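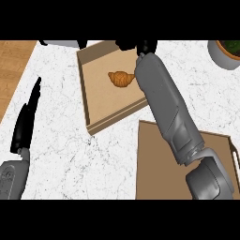
Flondus Bakery Cooperative
Equipment Review Meeting, 5 Jul 2024
Held in the upstairs office, with the window open on account of the proofing room

Present: Malou Thygesen (chair), Aitana Esteban (minutes), the two shift leads, the packing supervisor, and the buyer. The accountant joined by phone and could be heard eating.
Apologies: the delivery manager, who was delivering.

1. Minutes of the April meeting

Accepted with one correction. The sentence "the bench was shouted at" should read "the bench was shortened." The minute taker stands by her hearing.

2. Matters arising

The label printer is back. It prints labels. The label stock ordered in April is the wrong width and will be used up on internal mail.

3. Fillodel packing service, trial offer

This was the main business and took up most of the meeting.

Malou summarized the offer. Fillodel would supply a two-armed packing robot on a monthly subscription, with setup, software, a simulated rehearsal of our counter and boxes before anything gets bolted down, and phone support during hours that Fillodel calls "bakery friendly." The packing supervisor asked what those hours were. They start at 7 a.m. The packing supervisor starts at 3 a.m. and asked that her expression be minuted. It is hereby minuted.

The task on offer is pastry into tray, tray into shipping box, box to the end of the counter. Fillodel's brochure calls this "end-to-end laminated goods handling." Both shift leads asked whether that meant croissants. It means croissants.

Simulation stage. Fillodel has run our single-item order in simulation and sent us the results file. Out of 300 simulated attempts at setting one croissant in an open cardboard tray, 212 were scored as clean, meaning the pastry ended up in the tray and no part of the robot touched the tray wall. The buyer thought this was good. The first shift lead thought it was a lot of croissants on the floor. Aitana pointed out that simulated croissants don't have a floor price. There was some discussion of whether they flake. Fillodel's cover letter says the pastry is treated as a rigid object "at this stage of the engagement," so they do not.

The packing supervisor spoke at length on flaking. Points recorded: a real croissant at five in the morning is mostly air and resentment; the tips go first; a tray that arrives with a tip missing comes back as a complaint with a photograph attached. She wants the trial done with the butter croissant, since the plain one would survive being thrown, and she has seen it done.

Reach. The second shift lead had gone through the file closely and was concerned about the forearm. The fingers are slim enough, but whatever is behind them has to pass over the tray too, and it comes down close to the pastry when the arm reaches for the far side. Malou had put the same question to Fillodel and read out the answer, which ran to two pages and recommended turning the tray. The shift lead asked why the tray could not have been turned before the two pages. Noted for the reply.

Cartons. We use Nodico cartons with the cutout handles. Fillodel would like us to change to a plain-sided carton because the handle hole "introduces ambiguity." The drivers like the handle hole very much and find nothing ambiguous about it. Agreed that the handles stay, and that Fillodel be told so in friendly terms.

Counter. Fillodel's simulated kitchen has a marble countertop. Ours is steel, and has been since the floor sagged. The accountant asked by phone if the marble was included in the subscription. It is not. Malou will send them measurements of the counter we have, along with the height of the shelf over it, which has caught everyone taller than the minute taker at least once.

Speed. Fillodel quotes 93 filled trays an hour once the system has settled in. The packing supervisor does 99 with the radio on. The buyer said the comparison was unfair because the machine does not take breaks. The packing supervisor asked who was going to tell her about these breaks. The chair moved the discussion along.

4. Comparison with the Kahsay kit

Aitana reported on the cheaper alternative. Kahsay sells a single arm as a kit, for purchase, with a manual. It has no simulation stage and no phone line, though there is an online forum, where the most recent thread is titled "Is anyone there." Assembly is described as one afternoon for two people. The first shift lead, who bought a pizza oven on the same understanding, declined to be one of the two.

In the kit's favor: we would own it, it comes with spare fingers, and one arm takes up less of the counter. Against: it cannot steady the tray while it places the pastry. Kahsay suggests double-sided tape. The food safety binder was consulted and has no section on tape, though the general tone of it is discouraging.

The accountant prefers the kit. The packing supervisor prefers the packing supervisor. Everyone else leaned toward a Fillodel trial, provided we can get out of it.

5. Decisions

Fillodel to be invited for a trial on the second bench only, butter croissants, our own trays and cartons, handles included. Carried, with one abstention and one audible sigh.

No subscription to be signed until the trial has been run through a full morning shift, including the part of the morning before the phone line opens.

Kahsay kit to be left on the list. Aitana to ask them whether the tape is a joke.

The packing supervisor's hours are not affected by any of the above. She asked for this to be put in writing, and then asked to see it.

6. Actions

Malou: counter measurements, shelf height and a polite letter about handles to Fillodel. Ask for a second simulation run with the tray turned and a softer pastry, if they have one.
Aitana: Kahsay, re tape and delivery times. Also find out what the cancellation clause means by "reasonable grounds."
Second shift lead: clear the second bench. The bread slicer on it has been waiting for parts and may continue to do so elsewhere.
Buyer: order label stock in the correct width.
Packing supervisor: draw up a list of things a croissant should not look like on arrival. She has offered to bring samples.

7. Any other business

The buyer asked if the robot would need a hairnet. Referred to the food safety binder.

The back door is still being propped open with a bag of rye flour. Whoever is doing this is asked to use the old scale, which is heavier and no longer good for anything else.

The accountant's phone ran out of battery during this item. The meeting took this as his agreement and closed at 2:40 p.m.

Minutes taken by Aitana Esteban. Corrections to her by the end of the week, in handwriting she can read.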